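Werkstoffkunde Holz
Skript zu Einheit 3: Holz und Feuchte, Verleimung von Massivholz

Vorbemerkung

Die Einheit setzt den Aufbau des Holzes (Zellwand, Früh- und Spätholz, Holzstrahlen) voraus. Wer die erste Einheit versäumt hat, liest bitte vorher die Kapitel zur Anatomie nach. Die Rechenaufgabe am Ende wird in der Übung besprochen.

1. Holzfeuchte

Die Holzfeuchte u ist das Verhältnis der Wassermasse zur Masse des darrtrockenen Holzes, angegeben in Prozent:

u = (m_feucht − m_darr) / m_darr × 100

Bezugsgröße ist immer die Darrmasse. Deshalb sind Werte über 100 Prozent möglich und bei frischem Nadelsplintholz auch üblich. In der Energiewirtschaft wird dagegen oft der Wassergehalt bezogen auf die Gesamtmasse angegeben. Beide Größen dürfen nicht verwechselt werden.

Wasser liegt im Holz in zwei Formen vor. Freies Wasser füllt die Zellhohlräume, gebundenes Wasser sitzt in der Zellwand. Beim Trocknen geht zuerst das freie Wasser verloren. Sind die Hohlräume leer und die Zellwände noch gesättigt, ist der Fasersättigungspunkt erreicht. Er liegt je nach Holzart meist zwischen 25 und 35 Prozent. Erst unterhalb dieses Punktes ändert das Holz seine Maße.

2. Gleichgewichtsfeuchte

Holz gibt so lange Wasser ab oder nimmt es auf, bis es mit dem umgebenden Klima im Gleichgewicht steht. Entscheidend ist die relative Luftfeuchte, die Temperatur hat einen kleineren Einfluss. In beheizten Räumen stellen sich Werte zwischen 6 und 10 Prozent ein, im überdachten Außenbereich eher 12 bis 16 Prozent. Ein im Dezember im Wohnraum gemessener Wert sagt wenig über den Zustand im Sommer aus.

3. Schwinden und Quellen

Holz arbeitet in den drei anatomischen Richtungen verschieden stark:
längs: meist unter 0,5 Prozent, in der Praxis vernachlässigbar
radial: etwa 3 bis 6 Prozent
tangential: etwa 6 bis 12 Prozent

Die Angaben gelten für den gesamten Bereich vom Fasersättigungspunkt bis zum Darrzustand. Für die Praxis rechnet man mit dem differentiellen Schwindmaß, also der Maßänderung je Prozent Feuchteänderung.

Aus dem Unterschied zwischen radial und tangential folgt das Verwerfen von Seitenbrettern. Beim Trocknen wird die linke, dem Kern abgewandte Seite hohl, die rechte Seite rund. Bretter mit stehenden Jahrringen bleiben weitgehend eben — sie sind in der Ausbeute aber teurer.

4. Verleimen zu Flächen

Breite Flächen aus Massivholz werden aus schmalen Lamellen gefügt. Zu beachten ist:

Die Feuchte der Lamellen soll der späteren Gebrauchsfeuchte entsprechen. Zwischen benachbarten Lamellen sind höchstens zwei Prozentpunkte Unterschied zulässig.
Kernseite an Kernseite und Splintseite an Splintseite legen, damit an der Fuge keine ungleichen Bewegungen auftreten.
Fugen unmittelbar vor dem Leimauftrag hobeln. Ältere Flächen benetzen schlechter.
Faserrichtung aller Lamellen parallel führen.
Farbunterschiede vor dem Leimauftrag durch Auslegen prüfen. Kernholz und Splintholz einer Art können deutlich voneinander abweichen.

Für Flächen mit häufigem Wasserkontakt ist ein Leim der Beanspruchungsgruppe D3 oder D4 zu wählen. Offene Zeit und Presszeit stehen im technischen Merkblatt des Herstellers und gelten nur für die dort genannte Temperatur.

5. Ahorn

Ahorn ist zerstreutporig, hell und feinfaserig. Er lässt sich sauber hobeln und schleifen und wird für Tischplatten, Treppenstufen und Küchengerät verwendet. Die Witterungsbeständigkeit ist gering. Bei zu langsamer Trocknung neigt das Holz zu Verfärbungen, deshalb werden die Stapel luftig gesetzt — gelegentlich auch hochkant. Unter Lichteinfluss vergilbt die Oberfläche.

6. Übungsaufgabe

Eine verleimte Platte ist bei 11 Prozent Holzfeuchte 273 mm breit. Sie wird in einem Raum verwendet, in dem sich 8 Prozent einstellen. Das differentielle Schwindmaß quer zur Faser beträgt 0,25 Prozent je Prozent Feuchteänderung.

a) Um wie viele Millimeter schwindet die Platte?
b) Welche Folgen hat es, wenn quer zur Faser eine starre Leiste aufgeleimt ist?
c) Nennen Sie eine Befestigung, die die Bewegung zulässt.

Zur Kontrolle für a): 2,0 mm (gerundet).

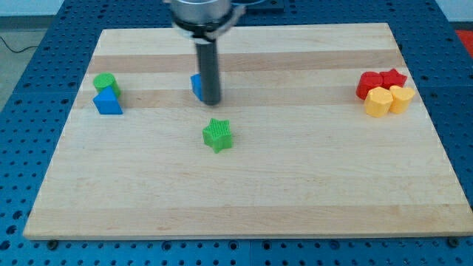
Abb. 1: Schneidbrett aus Ahorn, Streifen mit leichten Farbunterschieden (zu Abschnitt 4 und 5)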